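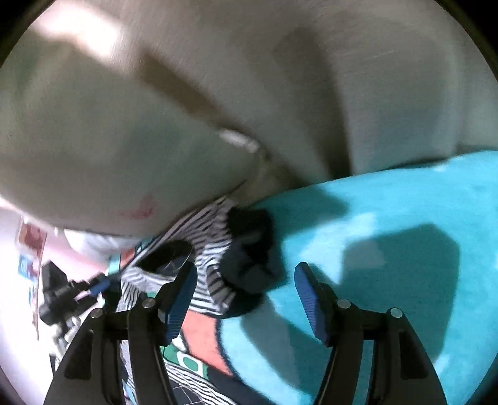

Shrinkage before cutting: what a home test can and cannot tell you

December 28, 2023

Most quilting cottons are sold without a shrinkage figure on the bolt. Where one is given, it usually refers to a single wash at a single temperature, and it seldom separates warp from weft. For a quilt in which several cloths meet along the same seam, the difference between two fabrics matters more than the total for either.

The method used for this article needs a ruler, a fine permanent pen and a washing machine. Cut a square of at least 28 cm from each fabric, well clear of the selvedge. Mark a smaller square inside it, following the grain, and write an arrow in the margin to show the direction of the warp. Overlock or zigzag the edges. Wash, dry flat, press without steam and measure between the marks, never from the cut edge.

Three plain-weave cottons were tested in October. The first was a solid from the Dastdale mill shop, sold as a second. The second was a Szilágyi blue print on a slightly heavier base. The third was Eltusex, a backing cloth sold extra wide, which many long-arm services keep on the roll. All three were washed at 40 degrees with ordinary powder and no softener.

The Dastdale solid lost four per cent along the warp and two across the weft. The Szilágyi print lost three and three. Eltusex lost five per cent along the warp in the first wash and a further one per cent in the second, after which it held. Its weft hardly moved. A second wash made no measurable difference to the other two.

In practice, a backing cut from unwashed Eltusex will pull the quilt shorter in one direction. On a length of 223 cm, five per cent is a little over 11 cm. Dense quilting spreads the loss and produces the puckered surface that some makers want. Sparse quilting lets it collect between the lines, and the binding then tends to ripple.

Washing the yardage beforehand deals with most of this. It also removes the finish, and the cloth becomes harder to cut accurately. A light spray starch restores enough body for rotary cutting — two thin coats behave better than one heavy one. Fold the piece edge to edge before it goes into the machine and tack the raw ends together, or a long length will twist and dry off grain.

Thread is a smaller concern. Cotton thread shrinks slightly with the cloth, polyester does not, and at normal stitch lengths the difference was too small to measure with the tools used.

Wadding should be tested in the same way. The Flolstead guild library keeps a binder of members' results covering 62 fabrics and a smaller number of waddings, with wash temperatures noted. Cotton wadding with a scrim moved less than needle-punched cotton without one. Wool was too variable to summarise.

Keep the test squares. Labelled with the shop, the width and both percentages, they take up little room and can be checked against a later purchase of the same cloth, as base cloths are sometimes changed with no change of name.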